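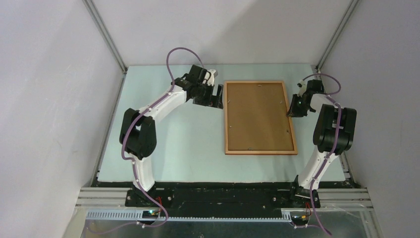 A wooden picture frame, back facing up, with metal clips around the backing panel.

Troncoso, 17 July 2021

DADWOOD TO RELEASE TUDEN FRAME RANGE IN OCTOBER

Framing supplier Dadwood will release a new line of ready-made wooden picture frames, called Tuden, to independent retailers and community galleries in October.

Tuden frames have a fibreboard back held by six metal clips set inside the rim. The clips turn by hand, so a print can be changed without pliers or a screwdriver, and there are no bent tabs to snap off after a few uses. 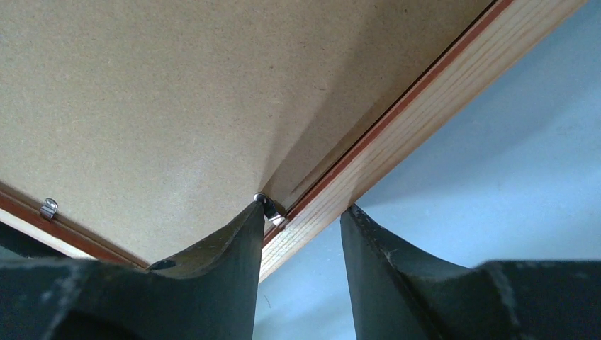 The range comes in three sizes and two timber colours. Each frame can be hung upright or lengthways. Replacement backs and clips will be sold separately through Pronov, which distributes Dadwood products to framing shops and art suppliers.

"Most of the frames that come back to us have nothing wrong with the timber," said Bart Van Wijk, product manager at Dadwood. "The back has gone, or a fastener has. We wanted those parts to be replaceable over the counter."

Dadwood will cover the joints and clips for five years from the date of purchase. Glazing is not included in the warranty.

Retailers can order samples from Pronov now. Existing Dadwood account holders will receive the updated price list and colour card by mail.

Media enquiries: Bart Van Wijk, Dadwood, Troncoso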